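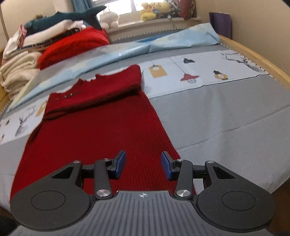 Chapter 2: What Knit Fabric Does When You Leave It Alone

I learned about stretch the hard way, by hanging up every sweater I had in my first apartment in Prevthorpe (all of them grew, mostly in the shoulders). A knit is a fabric made of loops, and loops move. Take the red sweater with the waffle texture, its upper part folded back over itself: flat on a bed like that, the loops carry almost no weight. Put the same sweater on a hanger and every row pulls on the row above it!

My teacher, Ekua Aidoo, made us measure a cotton pullover before and after a week on a hook. Mine gained 2 inches, and I was so annoyed that I've been folding ever since.
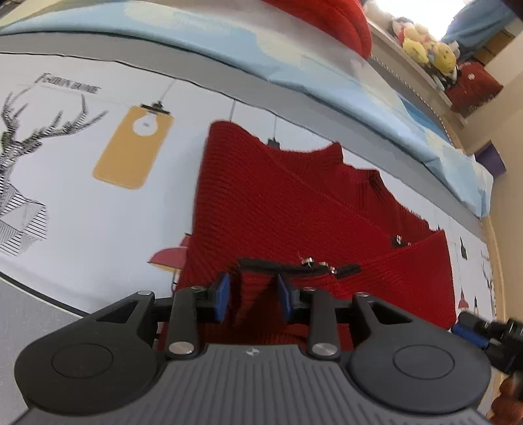
Figure 2.1 A ribbed knit, folded.

In this chapter we'll look at ribs first, then at plain stockinette, and you'll need a ruler, a few pins and an old sweater you don't mind pulling around. Fiber content comes later, on page 39, so skip ahead if you're working with wool.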